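Audience participation theatre 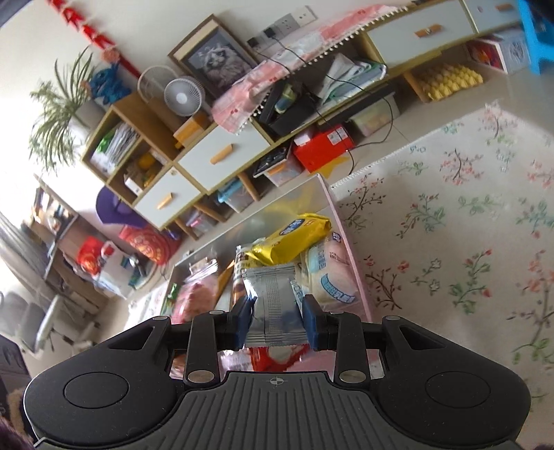 Audience participation theatre is a loose name for stage work in which paying spectators are asked to do something other than watch. The request may be as small as a show of hands or as large as an hour spent on stage in a borrowed hat. Promoters and some theatre writers treat it as a distinct form with its own history and techniques. Others regard it as a set of devices that turn up in many kinds of show, and doubt that the label explains much.

Definition

There is no agreed boundary. Pantomime audiences have shouted at villains for generations, and music hall singers expected the crowd to take the chorus, yet neither is usually filed under the heading. In current use the term tends to mean a scripted production with gaps left in it, where the size and place of each gap have been decided in rehearsal. Murder mystery dinners, mock weddings, staged trials and plays built around a contest all fit this description.

The words "interactive" and "immersive" are often used on posters for the same kind of evening. An immersive show may let people wander through several rooms without once asking their opinion, and a participatory one may keep everybody in fixed seats. Publicity departments have shown little interest in the difference, and a ticket buyer can learn very little from either word.

Common methods

The simplest method is the vote. The audience picks a culprit, a verdict or an ending, and the cast plays the version chosen. Playwrights working this way must write material that most houses will never see, and it frequently shows: the less popular endings tend to be shorter and thinner than the favourite. It is also difficult for anyone in the stalls to check the result. A count by applause is judged by the performer at the microphone, who generally knows which ending has been set up in the wings.

A second method is to bring spectators onto the stage. Names may be drawn from a barrel, seat numbers called, or a member of the cast sent along the aisle to look for somebody willing. Companies usually describe this as random. In practice, front of house staff often point out likely candidates before the lights go down, and some productions keep a plant in the third row in case the real public proves shy. Whether this counts as cheating is a matter of taste, though programmes seldom mention it.

A third method, found mainly in community and school theatre, hands a problem to the audience and invites them to step in for one of the characters. Supporters claim it changes how people behave after they leave. The evidence offered is largely made up of feedback forms filled in at the door by those who stayed, a group unlikely to include the doubters.

Demands on performers

Actors in these shows need a firm hold on the script and a willingness to drop it. The usual safeguard is a host character, who can cut off a long answer, rescue a frozen guest and steer the evening back to the next fixed scene. Amateur groups are drawn to the form because it promises a lively night from a modest set, but the host's part is a hard one to cast, and a weak host leaves the rest of the company standing about.

Running times are another difficulty. A scene that takes two minutes with a quiet guest can take ten with a show-off, and hall bookings do not stretch to suit.

A regional example

The history of the form in smaller centres is poorly recorded. One case sometimes cited is the Astalness Playhouse, a 200-seat hall whose resident company, the Prosser Players, put on a courtroom piece called The Enda Inheritance. The audience sat as the jury and the script carried 2 endings. The company's own newsletter gave the total attendance for the season as 3,696 and called the production a triumph of public involvement. The figure covers everyone who came through the door, including school parties and those on free tickets, and says nothing about how many joined in. The newsletter does not record how often each verdict was reached either.

A touring version under the Dramov Theatre Workshop opened the following September. It dropped the jury vote in favour of a single ending, and the only participation left was a singalong before the interval. The posters still said "You decide!"

Reception

Opinion remains divided. Admirers point to the noise in the room and the sense that no two nights are alike. That second claim is repeated in a great deal of publicity and deserves some caution – in most productions the fixed scenes far outweigh the open ones, and regular theatregoers who return often report much the same evening with different people in the borrowed hats.

Critics also raise the matter of consent. Some spectators dread being chosen and will avoid the front rows, or the theatre altogether. A number of venues now offer coloured wristbands or marked seats for those who prefer to be left alone. How closely performers honour these signals varies from company to company.

See also

Dinner theatre
Improvised comedy
Pantomime
Promenade performance

Page last edited 19/10/2023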